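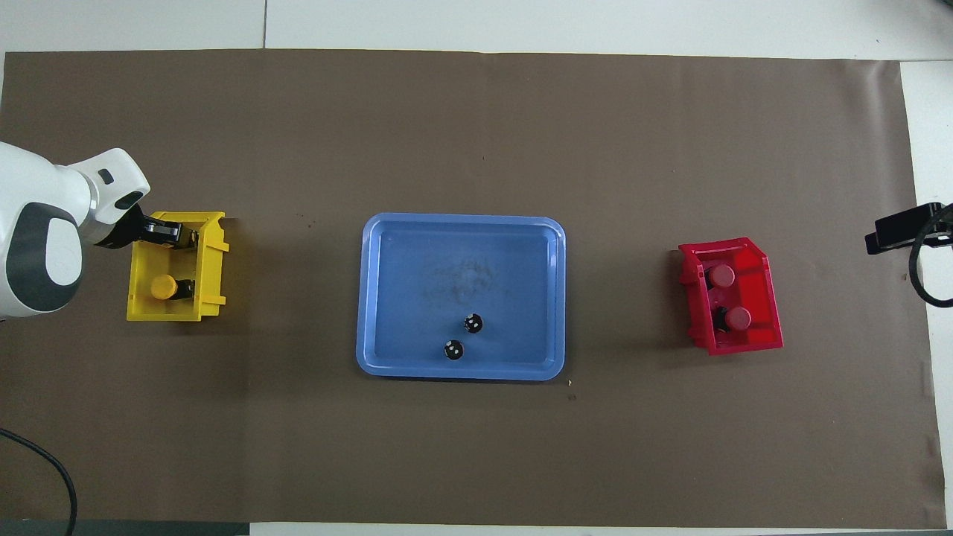
Photo: Oluf Eskildsen / Hustex

Zistdale: Screening and Ticketing FAQ

Applies to all Canadian engagements of the feature Zistdale (dir. Snædís Thorlacius), distributed by Hustex. Last updated 10/8/22.

What is the running time?

The theatrical version runs 97 minutes including end credits. There is no intermission. Published session times are feature start times and do not include trailers, which vary by theatre.

What language is the film in?

Icelandic and Danish, with some English. Standard prints carry English subtitles for all non-English dialogue. Sessions in Quebec carry French subtitles. Bilingual subtitling is not offered. Check the language code beside the session time before purchasing, as tickets cannot be exchanged on language grounds once the session has begun.

Is the version shown in theatres the same as the festival version?

No. The festival version was four minutes longer and used a temporary sound mix. The theatrical version was re-graded and remixed in January under the supervision of the director. The festival version has been withdrawn and is not available for booking.

What is the aspect ratio and sound format?

2.39:1, finished in 4K. The DCP is supplied in 2K and 4K. Sound is 5.1. A 7.1 mix was not produced. Theatres equipped for 7.1 will play the 5.1 track without loss of content.

Will there be a 35 mm print?

One print has been struck. It is held at the Motham Repertory Cinema and is screened there only. Requests to transport it will be declined.

How do I buy tickets?

Through the box office or website of the individual theatre. Hustex does not sell tickets directly and cannot look up, amend or refund a booking. Quote your confirmation number when contacting the theatre.

How many seats are held for walk-ups?

At Motham, 50 seats per session are kept off the online system and released at the box office 60 minutes before the listed start time. The auditorium seats 367. Other theatres set their own policies.

Are the director's Q&A sessions ticketed separately?

No. Admission to the Q&A is included with the feature. Latecomers who hold no ticket for the feature will not be admitted for the Q&A alone. Sessions run 25 minutes and are moderated. Snædís Thorlacius will attend in person at Motham; at all other venues she appears by video link. Cinematographer Oluf Eskildsen will attend at Motham only, subject to his shooting schedule.

Can I record the Q&A?

Audio and video recording are not permitted. Accredited press may request an audio file from Hustex after the event. Still photography without flash is permitted during the first five minutes.

What is the film's rating?

14A in most provinces, for coarse language and one scene of violence. The rating in Quebec is 13+. Provincial ratings are displayed at the point of sale and take precedence over anything printed on promotional material.

Does the film contain flashing lights?

Yes. There is a sequence of intermittent strobe light beginning 41 minutes into the feature and lasting just under two minutes. A second, shorter sequence occurs during the end credits.

Is closed captioning or described video available?

Both are included on the DCP. Closed captions are in English and French. Described video is in English only. Availability of receivers depends on the theatre, and patrons are advised to reserve a unit by telephone.

Who composed the score, and can I buy it?

The score is by the Hjaltadóttir Ensemble and was recorded over six days with no overdubs. A vinyl edition of 3,000 copies will be sold through participating theatres and the Hustex online store, limited to two per customer. The digital edition is released on the same date. Two songs heard in the film are excluded from both editions for licensing reasons.

When will it be available to rent or stream?

Digital rental opens no earlier than 60 days after the final theatrical engagement. A streaming licence has not been finalized. A Blu-ray is planned and will include the director's commentary track.

How can a theatre or film society book Zistdale?

Use the non-theatrical form for film societies, libraries and schools, and the exhibitor form for commercial theatres. State the proposed dates, seating capacity, ticket price and playback format. Allow ten business days for a reply. DCPs are delivered by download or by drive; drives must be returned by prepaid courier within three business days of the last session. Keys are issued 48 hours before the first session and expire at midnight on the last day of the licence.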